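Temivier Print Archive: README

Temivier is a catalog of 4000 records covering prints and drawings held in the Laryea collection. Most are woodcuts and etchings, with a smaller group of ink studies. The records were typed from index cards and then checked against the works themselves.

What is in the download

records.csv – one row per work, with title, artist, medium, sheet size and condition note
artists.csv – 358 artists, with alternate spellings of names
cards/ – scans of the original index cards, front and back
CHANGES.txt – list of corrections by version

The two tables join on artist_id. Sizes are in millimeters, height first. If a card gave inches, the original figure is kept in the size_note column.
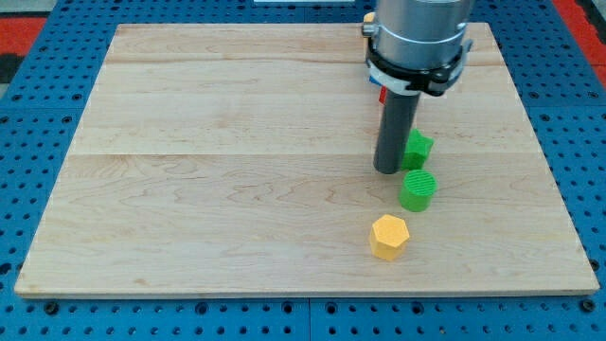

Maple board on a perforated metal platform.

Dates

Many works are undated. The year field is left blank in those cases, and any guess written on the card goes in year_note. Please do not merge the two columns. Artists who signed in more than one way are listed under the form used on the earliest signed sheet.

Known problems

Version 2 fixed the swapped height and width values in the Rovico portfolio. Edition numbers are still missing for most of the Rarnetti etchings. Condition notes were written by several people over many years, so "good" and "fair" do not mean the same thing throughout.

Use

The tables may be reused with credit to the Temivier Print Archive. Images of the artworks are not included, and rights to them stay with the artists or their estates.

Maintained by Adwoa Atinga. Last updated Apr 7, 2022. Send corrections with the record number and, if possible, the card scan it refers to.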